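Three plates and a bit of colour
From the Follura newsletter, Monday, March 9, 2026

If you came to the table-setting evening at Avine last week you will already know how much fun it was, and if you didn't, I'm going to try to talk you into the next one. We had 30 places and filled them all, with people sharing benches and swapping plates across the room like football stickers.

The idea came from Cayetano Collado, who has been running our kitchen sessions since the autumn and who has very firm views about matching dinner sets. He doesn't like them! He grew up in a house where every plate on the table came from somewhere else, and he still lays his own table that way. So the only thing we asked people to bring was crockery that didn't match anything, plus a cloth or a napkin they were fond of. A few brought whole boxes. One lady arrived with a soup tureen wrapped in a cardigan and went home with two side plates and somebody's gravy boat, very pleased with herself.

We started with the plates alone, no food and no cutlery, and this was my favourite part of the evening. Cayetano had us pick three plates each and push them about until they looked right. It sounds like nothing, but the room went quiet for a good ten minutes. I had a brown one with a chip, a white one and a rather loud orange one from a market stall, and I could not get them to sit together until the woman next to me took away the white and gave me a dull grey. Suddenly the orange looked wonderful. I've been moving things round my kitchen ever since.

A few things I scribbled down on the back of the booking sheet:

Soft colours are very forgiving. If you have one pale plate, most other pale plates will get on with it, even when they are quite different colours. Bright ones need more room around them.

Look for a shape in common. Plates with a raised rim look like cousins whatever colour they are, and the same goes for the flat coupe sort. Mixing the two on one table is harder, though Cayetano did it and made it look easy.

Put the plates closer together than you think. When they are spread out evenly they look like a shop display. Nudge them into a loose group and they start to look like somebody's lunch.

Mind what is underneath. We tried the same plates on a white sheet and then on bare wood, and they could have been different plates. The pale greens and blues especially came alive on something brown and plain.

Then came the part with the lemons. We had bought a big bag of them from Husow, the greengrocer by the station, and everyone was given one and told to put it on a plate and leave the others alone. A single lemon does an awful lot of work! People kept wanting to add a second, or a sprig of something, and Cayetano kept walking past and taking it off again. Yellow on beige was the winner at our bench – it's warm without shouting.
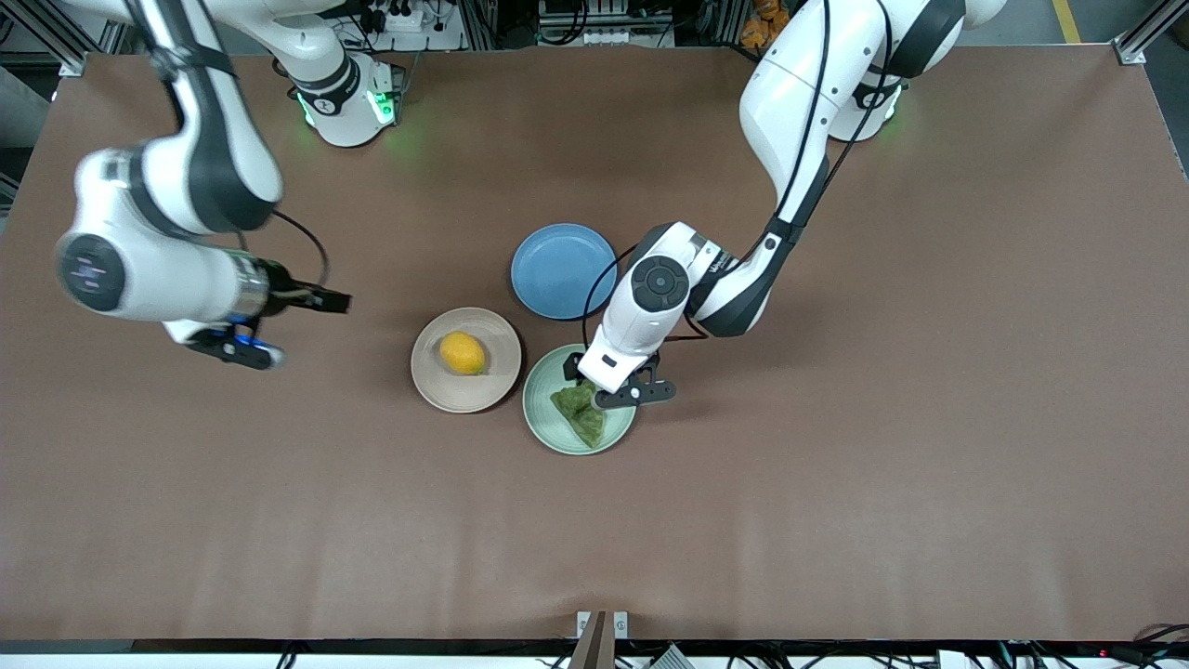 The cloths caused more argument. Half the room wanted them ironed and folded into something (there were two swans and a very ambitious water lily), and the other half, me included, liked them scrunched up and dropped on the plate any old how. I think a crumpled cloth makes a table feel friendlier, as if you could sit down without asking. It helps if it's close in colour to the plate it's on, so a green cloth on a green plate, say, and you get all those folds without any fuss. And leave one plate empty. I wouldn't have thought of it myself, but an empty plate among the full ones gives your eye somewhere to go, and it's handy for the bread later on.

Anyone who left plates behind, they are in the blue crate under the stairs at Avine, and there's a fish-shaped dish in there that I'm getting dangerously attached to. Please come and get them before the end of March.

The next evening will be in the upstairs room at Kjærgaard, where the tables are longer and the light is much better. It costs 5 pounds, tea and cake included, and we'll be doing serving dishes and jugs this time. Bring anything you like as long as it has no partner. Names on the list by the door, please, or tell Cayetano when you see him. He has promised to bring his grandmother's jug, the one with the handle stuck back on, and I can't wait to see what people put next to it.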